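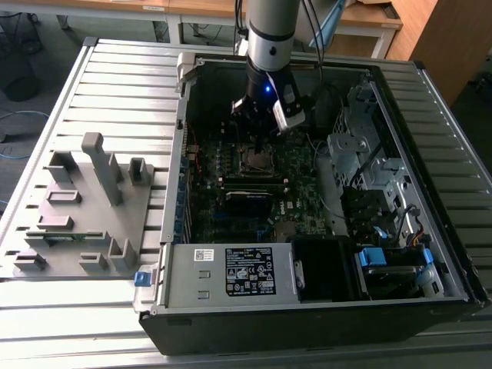 옆판을 떼고 눕혀 놓은 델.

2023년 5월 1일 월요일

노동절인데 노동을 했다. 남들은 쉬는 날에 나는 컴퓨터 배를 갈랐다. 정확히는 옆판을 벗긴 것뿐이지만, 나사를 푸는 동안 마음만은 외과의사였다. 간호사가 없어서 땀은 내가 닦았다.

이 델 본체는 '우르수'라고 부른다. 내가 붙인 이름은 아니고, 처음 받았을 때 케이스 뒤에 견출지로 그렇게 적혀 있었다. 떼기 귀찮아서 두었더니 이름이 됐다. 사람 별명도 대개 그렇게 생기는 것 같다.

오늘의 목표는 소박했다. 메모리를 뺐다가 다시 꽂고, 먼지를 털고, 덮는다. 넉넉잡아 삼십 분. 오전 열 시에 시작해서 점심을 오후 세 시에 먹었다.

옆판을 열면 늘 조금 숙연해진다. 짙은 녹색 보드 한가운데에 프로세서가 들어앉아 있고, 그 아래 메모리가 가로로 누워 있다. 파란 플라스틱이 여기저기 박혀 있는 것도 마음에 든다. 슬롯도 파랗고 드라이브 칸 걸쇠도 파랗다. 만질 데를 파랗게 칠해 준 것인 줄 알고 아무거나 잡아당겼다가 손톱만 아팠다. 설계자의 친절은 설명서를 읽은 사람에게만 도착하는 모양이다. 설명서는 라르나우에서 이사 올 때 버렸다. 두꺼워서 버렸다.

메모리는 양쪽 걸쇠를 젖히면 톡 하고 올라온다고들 한다. 톡 하지 않았다. 한참 달래다가 한쪽만 올라오고, 그쪽을 누르면 반대쪽이 올라왔다. 시소를 타는 기분이었다. 겨우 빼서 접점을 지우개로 문질렀는데 이게 정말 효과가 있는지는 모르겠다. 다들 하니까 한다. 지우개 가루를 치우는 데 시간이 더 걸렸다.

먼지는 생각보다 얌전했다. 솔직히 조금 실망했다. 작년 7월에 열었을 때는 회색 담요 한 장을 걷어 낸 수준이었고, 그때는 고생한 보람이라도 있었다. 올해는 붓질 몇 번에 끝났다. 내 방이 깨끗해진 것인지 우르수가 숨을 덜 쉬는 것인지.

케이블은 손대지 않기로 했다. 드라이브 쪽에 검정, 노랑, 빨강 선이 한 뭉치로 들어가는데, 지난번에 예쁘게 묶어 보겠다고 전부 뽑았다가 어느 것이 어디 있던 것인지 몰라 이틀을 날렸다. 보기 싫은 채로 작동하는 것은 그대로 두는 편이 낫다. 이건 냉장고에도, 우리 집안 모임에도 해당하는 말이다.

전원공급장치에 이르러서 고민이 시작됐다. 바꿀까 말까를 작년부터 생각했다. 트랄티네에서 파는 420와트짜리를 장바구니에 담았다가 뺐다가 한 것이 몇 번인지 모른다. 옆에 있는 400와트짜리는 조금 싸고, 그 조금 때문에 또 망설인다. 20와트 차이를 두고 저녁 내내 후기를 읽은 적도 있다. 후기 95개를 다 읽고 남은 것은 눈의 피로였다. 그중 상당수는 배송 상자가 찌그러졌다는 이야기였다. 내가 궁금한 것은 상자가 아니었다.

결국 베네딕트에게 메시지를 보냈다. 바꾸는 게 좋겠느냐고, 되도록 바꾸라는 대답을 기대하면서.

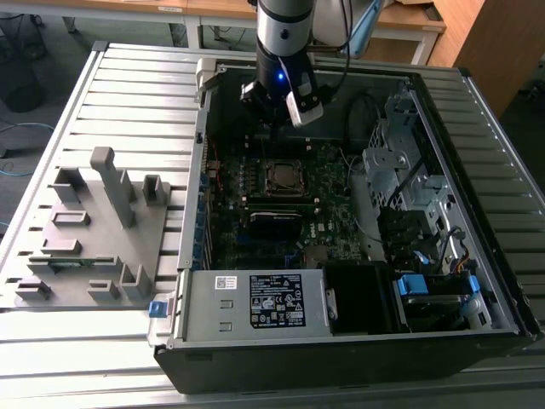
베네딕트 브루너의 답은 멀쩡히 돌아가는 걸 왜 바꾸느냐는 것이었다. 소리가 나느냐, 꺼지느냐, 타는 냄새가 나느냐고 차례로 묻더니, 셋 다 아니면 뚜껑 덮고 나가서 산책이나 하라고 했다. 그리고 델은 제조사 규격이 따로 노는 모델이 있으니 살 거면 커넥터부터 보고 사라고 덧붙였다.

커넥터 생각은 한 번도 해 본 적이 없었다. 후기 95개를 읽는 동안 한 번도. 얌전히 장바구니를 비웠다.

그래도 연 김에 뭔가 더 해야 할 것 같아서 전원장치 통풍구를 붓으로 한 번 더 쓸었다. 이미 쓸었던 곳이다. 병원에 가서 약이라도 받아 와야 마음이 놓이는 사람의 심정을 알 것 같았다.

옆판을 도로 끼우는 데는 세 번 실패했다. 홈을 맞추고 밀면 된다. 매번 그렇게 알고 있고 매번 안 된다. 네 번째에 철컥 소리가 났고, 그제야 책상 위에 나사 하나가 남은 것을 보았다. 어디 나사인지 모르겠다. 작은 유리병에 넣었다. 그 병에는 이미 선배들이 여럿 계신다.

전원을 눌렀더니 켜졌다. 아침과 똑같은 속도로 켜졌다. 빨라졌다고 믿어 보려고 두 번 더 껐다 켰는데 역시 똑같았다.

늦은 점심은 빈덤 빵집에서 사 둔 호밀빵에 버터. 지우개 가루가 묻은 손으로 먹을 뻔했다. 산책은 내일 가기로 했다.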